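Filed under: Shop Notes / Folding Cell

February, Friday, 4:40 pm

Good week! Priltcombe line is still folding by hand in the mornings, and the afternoons go to recording demonstrations with the hand-held grippers. We passed 511 usable takes on Tuesday's count and closed today at 574. Target for the first training run is 1000, so we are past halfway and I'm very happy about it.

What I didn't expect is how much the folders have to say. The whole table layout is theirs now. They moved the basket over to the left so the right side of the board stays free for laying a piece flat, and they threw out my folding order after one afternoon (mine was slower – I timed it, and it was embarrassing). The order we record is the one the Kırmızıgül crew brought over with them, sleeves first, then hem.

Shift changes, so it's written down somewhere: two people per afternoon come off the fold tables and go on demos, same rate, swapped every hour. The hour was their request. Wrists get tired holding the grippers and the takes get sloppy after that anyway. They also asked what their job looks like once the Dosano arm takes the plain pieces. Current plan is that they keep inspection, repairs and anything with buttons, and run the cell between them. I want that on paper before the arm is switched on for real work, and I've said so to Claltavo.

Item 2140 on the snag list (cable drag on the left gripper) is still open. Trying a longer lead and a clip at the elbow on the next session.

Dark garments are the hard ones. In a heap you lose the edges, and everybody reaches for whatever contrast there is. One of the folders goes straight for the piping every time, and those takes are some of the cleanest we have. I'd love to see if the model picks that up by itself! 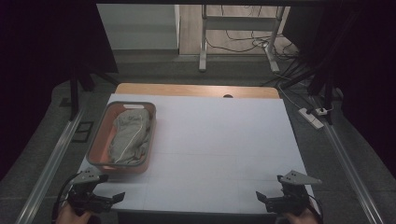

Gray piece with white piping, in the basket. Both grippers at the near edge of the board.

To do next:
– re-tape the basket position
– more dark pieces, fewer towels
– ask the morning crew about stack height
– print the swap schedule, big letters

Back to top | Contact the shop | © Claltavo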